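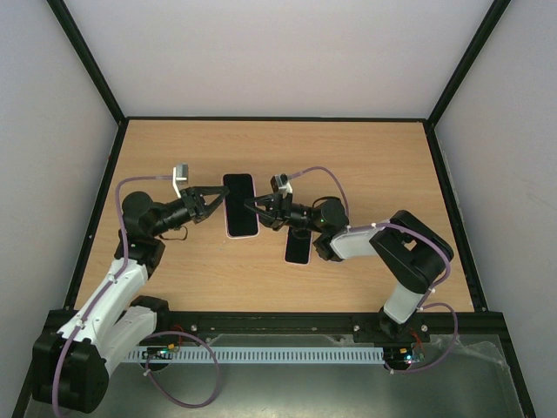
Sajib Bhuiyan reckons most people hang on to an old mobile for years because they don't know what to do with the case, the charger and the photos still on it, and he would like all three dealt with in the one visit.

Bradavach will open its Ikimeck phone return program to households across the Fan district in July, with collection points at libraries, community centres and all Fuseck stores in the area. The program takes working and non-working smartphones of any brand, along with hard and soft phone cases, which most existing drop-off bins don't accept.

Returned phones are sorted into those that can be used again, those that can supply parts and those that go to a recycler. Cases are separated from the phones at sorting and checked for cracks, yellowing and stretched corners. Cases in good condition are cleaned and matched to a phone of the same model where one is available. The rest are grouped by material before they leave the building.

The wider launch follows a trial at two Fuseck stores. Over 52 weeks the trial took in 2193 phones, and almost 100 of those were brought in by one primary school after a parents' evening. Black handsets were the most common. Many came in with the case still on, and some cases had bus tickets, spare SIM cards or folded banknotes tucked behind the phone. Anything of that kind is bagged and held at the store for the owner to pick up.

"We thought we were running a phone program and ended up with a storeroom of cases as well," said Edgars Strazds, program manager at Bradavach. "People hand over the lot. If we only wanted the phone, they'd have to take the case home again and it would go in the bin, so we changed the form and started taking both."
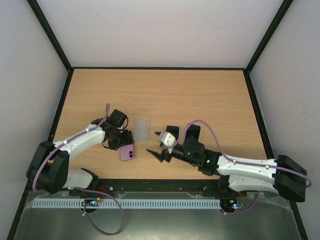

Smartphones and a translucent frosted case on the tabletop.

Sorting is done on a clear, flat surface with a small number of items out at a time. Bradavach adopted the practice early in the trial, when phones were being tipped out by the tubful and cases were getting parted from the handsets they belonged to. Model names are often hard to find on the outside of a phone, and two black handsets from different years can look much the same from the front. Sorters go by the camera layout on the back, the position of the buttons and, where the phone will start, the settings menu.

Colour is recorded too. Phones in lighter colours such as lilac and pale green were less common in the trial but were asked for by name when refurbished handsets went on sale, and a clear or frosted case was the usual request to go with them.

"Somebody buying a purple phone generally wants to see that it's purple," Mr Strazds said. "We were short of clear cases for most of the trial. The ones we could clean up went straight back out."

Refurbished phones from the program will be sold through Fuseck stores with a charging cable and, where a match has been found, a case. Phones that are fit for calls and messages but too old to sell will be offered to community groups in Fan on request. Groups can register at any Fuseck counter.

Residents are asked to do the following before dropping off a phone:

Copy any photos, messages and contacts they want to keep.
Sign out of all accounts and turn off any device-finding feature.
Reset the phone to factory settings if it will still switch on.
Take out the SIM card and any memory card.
Leave the case on. Screen protectors can stay on as well.

Phones that won't switch on can be handed in as they are, and the storage will be wiped or destroyed. Phones with a swollen or leaking battery must not be put in the collection boxes. They should be taken to a staffed Fuseck counter, where a separate container is kept for them. Boxes are emptied twice a week.

The program doesn't accept tablets, laptops, cordless landline handsets or loose batteries. Wallet-style cases are accepted, though owners are asked to check the card slots first.

There is no charge to use the service and no purchase is needed. A receipt showing the model and date of return is available at staffed counters but not at the boxes in libraries and community centres.

About Bradavach
Bradavach collects, sorts and resells used household electronics. Ikimeck is its program for mobile phones and phone accessories.

Media enquiries
Edgars Strazds, Bradavach
Interviews can be arranged on weekdays between 9 am and 4 pm.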